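Why I stopped throwing away the bad grasps

I promised in December that I would write up the re-grasp work once I had numbers I believed, and I now have some, so make a cup of tea. It's a small result and it came out of a side project, but it has made me happier than anything else I've done on this machine!

A quick recap for anyone who came here from the bread posts. We teach our arms by demonstration. A person holds a gripper in their hand, with a camera on it, and picks things up the way they'd like the robot to do it. The recordings go into a network which learns to turn pictures into movements. There's no robot in the room while you record, so you can gather a lot in an afternoon. We call our training pipeline Clastano (Fanni Farkas named it and won't say why).

The usual habit, mine included, is to tidy up before training. If the fingers landed in the wrong place and the person had to back off and try again, out went the recording. By the end of the year we had 3941 demonstrations in the clean set and a great messy pile of rejects sitting on a disk in Jadley. The policy trained on the clean set was lovely to watch right up to its first mistake, and then it was hopeless. It would close on thin air, lift, and carry nothing at all to the tray with great confidence.

Imre Vörös had the idea over lunch. All those clean recordings, he said, have taught it that grasps never miss. Of course it doesn't know what to do when one does, it has never seen such a thing. So we went and fetched the rejects back.

Most of them were no use as they stood. When people fumble, they fumble in a hurry, and the recovery is a jerk and a stab that I wouldn't want any arm to copy. What we did was record new ones on purpose, with the slow part left in. You come down a bit off, you stop, you open wide, you come back over the object and settle again before closing. The stop matters a lot. Without it the network blurs the miss and the recovery together and you get a sort of nervous wobble over the table.
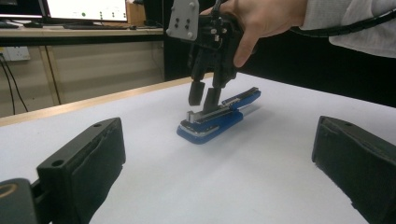
Staplers became my favourite test object during all this. They are long and narrow, so a small error in angle really costs you, and the shiny metal strip confuses the depth estimate just enough to be interesting. The top arm can also move when you squeeze it, and a grasp that looks fine on the way down can turn into a slow pivot on the way up. Mugs forgive you. Staplers don't, and I've grown very fond of them.

Now the numbers. We ran 100 trials with the old policy and 100 with the new one, same objects, same spread of starting positions, with Csaba Kovács setting out the table each time so that I couldn't nudge things in my own favour. The new policy needed a second go in 30 of its trials, and it took that second go calmly, opening and re-centring just as we'd shown it. The old one never once tried again unless somebody reset it by hand. I let out a bit of a whoop at the first clean recovery and Ildikó came in from next door to see what had broken.

A few caveats. We only tested on a flat table with one object out at a time. The pauses make the whole thing slower, even on grasps that go right first time, and I think that's because it has learned to hesitate in places where the person recording did. Dénes Bodnár wants to trim the pauses to a fixed length before training, which seems sensible. I'd quite like to try labelling the miss itself too, so the network has a plain signal that something went wrong, but that means somebody sitting down and marking up the recordings, and I have a feeling I know who.

The other thing I want to look at is how few of these recovery recordings you can get away with. The group over in Cindthorpe are going to try the same recipe on their own arm, which is older than ours and has a good deal more play in the wrist. If it works there I'll be properly excited. I've sent them our recording notes and a bag of staplers.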